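The Key Register

The register at Skurnstead listed 200 keys. Odette Gilbert had inherited it in September, together with a steel cabinet, a box of blank labels and a rule that every key be signed out in ink.

Key 30 opened the pump house. Its line had been filled in eleven years earlier by Octavio Benavides, whose handwriting leaned so far to the right that the sevens lay flat. Under "Tag" he had written: leather, brown, rope loop. Under "Returned" he had written nothing.

She wrote to him in Toledo. His reply was one page.

"The tag was mine. The key belonged to the site. I took both by mistake and kept both on purpose. The lock was changed the winter after I left, so no harm was done to the pumps."

The parcel came 2 weeks later. She weighed it, opened it along the taped seam and entered the contents: one tag, leather, white stitching, a small X near the top. One loop, braided cord, green. Lettering present, hard to read. Key, none.

She checked the wrapping again and found no note.

In the column for remarks she wrote "Tag received, key outstanding," and initialed it. Then she took a blank label, numbered it 30, and hung it on the empty hook.
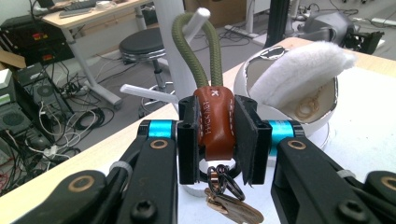

Leather tag with white stitching and an olive-green braided loop.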